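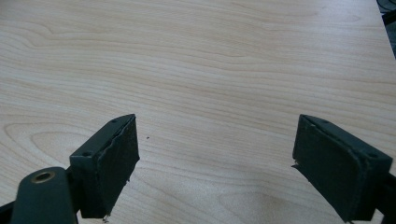
Reading time: 6 minutes

Furniture and Materials, Unit 4
Wood Grain, Cuts and Veneer
Handout to go with the second lecture. Instructor: Senga Ogilvie

Read this before the workshop session. The terms in it are used in the lab sheet without further explanation.

1. What we mean by grain

People use the word grain for several different things. In this course we keep three of them apart.

Grain direction is the way the long cells of the wood run. In a straight tree they run more or less up the trunk. When you plane a board "with the grain," you are cutting in the direction in which the fibers rise toward the surface.

Figure is the pattern you see on the face of the board. It comes from the growth rings, from the direction of the cells and from the way the log was cut.

Texture is the size of the cells and pores. Oak and ash are coarse. Maple, birch and pear are fine. A fine-textured wood can have a strong figure, and a coarse one can have a plain figure.

2. Growth rings

In a climate with a winter, a tree lays down one ring a year. The part that grows in spring (earlywood) has wide cells and is usually lighter and softer. The part that grows later in the season (latewood) is denser and often darker. By late August many trees in our region are already forming latewood or have nearly stopped growing.

In maple and birch the difference between the two is small. The ring shows as a thin, slightly darker line on a pale ground. In pine and larch the difference is large and you can feel it with a fingernail.

3. Three ways to cut a log

Flat-sawn (also plain-sawn). The saw passes through the log in parallel cuts. On the boards away from the center, the rings meet the face at a low angle. The face shows arches, one inside the other, known as cathedrals. Flat-sawn lumber is the cheapest to produce and wastes the least. It moves most across its width and is the most likely to cup.

Quarter-sawn. The log is first cut into quarters, and the boards are then taken so that the rings stand close to upright to the face. The lines on the face are straight and narrow. In oak you also get ray fleck. These boards stay flatter.

Rift-sawn. The rings meet the face at an angle between the other two. The lines are straight and there is little or no fleck. Rift-sawn stock is often used for table legs, where you want all four sides to look alike.

A single wide face can show more than one of these patterns. The tabletop at the head of this handout has broad arcs and rounded loops toward the upper left and center, and straighter, tighter lines toward the right. Near the lower left the lines close up into an oval. You often get closed ovals where the surface cuts through a slight bump or hollow in the rings, so that one ring comes up to the face and goes down again.

4. Veneer

Veneer is a thin sheet of wood glued to a core. The core may be particleboard, fiberboard, plywood or a cheaper solid wood. How the sheet was taken from the log decides the figure, just as with boards.

Rotary cut. The log turns against a long knife and the sheet comes off like paper from a roll. The knife follows the rings, so the figure is wide, wandering and sometimes blotchy. Most construction plywood is made this way. Birch plywood is too.

Flat sliced. Half a log is fixed to a bed and sliced straight down. The figure is close to that of a flat-sawn board, with cathedrals in the middle of the sheet.

Quarter sliced. A quarter log is sliced at right angles to the rings. Straight lines, narrow sheets, higher price.

The sheets are kept in the order they come off the knife. A stack from one piece of log is called a flitch. When you order, ask for the flitch number and write it on the job card.

5. Matching

Book match: every second sheet is turned over, so that neighboring sheets mirror each other. The two faces take light differently and the joint can show as a change in shade after finishing.

Slip match: the sheets are laid side by side without turning. The shade is even but the figure repeats.

Random match: sheets are mixed on purpose. Used for a plank look.

6. Worked case: the reading room tables

Benedikt Kuhlmann brought this job to the course two years ago and it still makes a good exercise. The tables were for the reading room at Gandanent. The tops were 2000 mm long and 80 cm wide, in flat-sliced maple veneer. The shop cut them from two flitches. Under the lamps in the workshop they looked the same. In daylight one group was plainly more pink than the other.

The client accepted the tables on condition that the two groups stood in separate bays. Mattes Steinbach, who ran the shop at Mühlbauer, now lays out one sheet from every flitch by a north window before anything is glued. See his notes in the reader, page 80.

Points for discussion:
Who should have checked the flitch numbers, and at what stage?
Would a clear finish with a little tint have hidden the difference or made it stronger?
What would you write in the order so that the supplier shares the risk?

7. Terms for the lab sheet

Face: the better side of a board or sheet
Back: the other side
Loose side: the side of a sliced veneer that has fine checks from the knife
Tight side: the side without them
Run-out: fibers that leave the surface at an angle
Chatoyance: a shift in brightness as you move your head, common in curly maple
Cup: a bend across the width
Bow: a bend along the length

8. Before the workshop

Bring one small offcut with a visible end. Mark the rings on the end with a soft pencil and decide which cut it is. Finn Baumgart has a box of samples in the tool room for anyone without one. Please return them to the same box.

Reading: chapter 3 of the reader, and Gunther Grube's sheet on movement in wide panels. The sheet has a mistake in the second table, where the columns for radial and tangential shrinkage are swapped. Correct it in your copy.

Lab sheets are handed in at the end of the session.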